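Frequently asked questions

I get a lot of the same emails about my table linen, so I've put the answers in one place. If yours isn't covered, drop me a line through the contact page and I'll get back to you (eventually, I'm slow in March because of the craft fairs).

Who makes the tablecloths?

Me! I cut and hem everything in my back room in Fuledow on an old machine I bought second-hand and have grown very fond of. Gianni Russo helps me out with the ironing and packing before Christmas, and his corners are neater than mine, which I try not to think about.

Where does the name Cukis come from?

It was my gran's name for me when I was small. I never worked out how she'd have spelt it, so I picked the spelling that looked best on a label.

What size do I need for a round table?

Measure straight across the middle of the table, then decide how far you'd like the cloth to hang down. Add that drop twice, once for each side. So if your table is 100 cm across and you want a 30 cm drop, you need a cloth that's 160 cm across. Please measure the table and don't go by the shop listing, I've had so many people caught out by that. If you're stuck between two sizes I'd go for the bigger one, but that's just my taste.

Do you make very big ones?

Yes, up to a point. The widest round I can cut is 256 cm and it takes over the whole floor when I do it, so allow me an extra week. Long rectangles are easier. The longest I've ever done was 588 cm for a wedding in a barn, and folding it was a two-person job with a lot of giggling.

Is the sage green still available?

It is, and it's still the one I sell most of. I get asked whether it's more grey or more green and I'm afraid it depends on your room! Under a warm bulb it goes a bit olive, and by a north-facing window it looks cooler. I'm happy to post you a swatch so you can leave it on the table for a day or two and see.

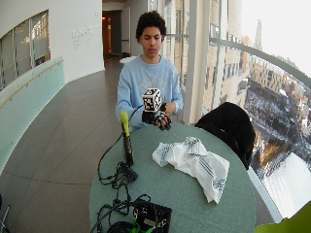
Umut Sarıgül wrote in to say that he'd put the sage on a round table in a room with yellow walls and nearly sent it back the first evening, then liked it so much by daylight that he ordered the napkins as well. He also reckons it hides tea better than the cream one, and I'd agree with him there.

How do I wash it?

Forty degrees, ordinary powder, no bleach. Wash the dark ones on their own the first time. I'd skip the tumble dryer if you can and hang the cloth while it's still quite wet, as the weight pulls most of the creases out. Candle wax: let it go hard, pick off what you can, then iron the rest through brown paper.

Will it shrink?

A little on the first wash. The Palacios linen shrinks more than the Proser cotton, so I cut it a touch over to allow for that. If yours looks slightly too long out of the packet, wash it before you write to me!

Can I send it back?

Yes, within 7 days of it arriving, unwashed please. Cloths cut to your own measurements can't come back unless I've made a mistake, and if I have I'll put it right and pay the postage.

Do you do oilcloth or wipe-clean?

No, sorry. I tried it and my machine hated it.

Can I collect my order?

You can, just email first so I know to be in. Parking is easiest round the side by the bins.

Page last updated Sep 20, 2020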